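4. Clearing the Tray Station (Carka cell)

The gripper now clears trays at the Kotar line. Staff no longer lift them — they check the cell and handle exceptions.

1. Wipe the tabletop before each shift.
2. Set the tray down flat. It may sit at an angle, and the print may face either way.
3. Open the gripper fully from the panel. Both pads must be clear of the tray rim.

Note: Scuffs on the pads are normal. Report loose pads to Ayman Hegazy. 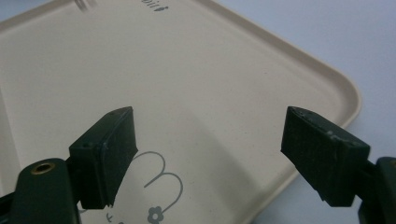

4. Step back behind the line and press Start.
5. Stay at the station for the first 2 trays.

Caution: Keep hands out of the cell while the lamp is on. After 3 failed picks, press Stop and clear the tray by hand.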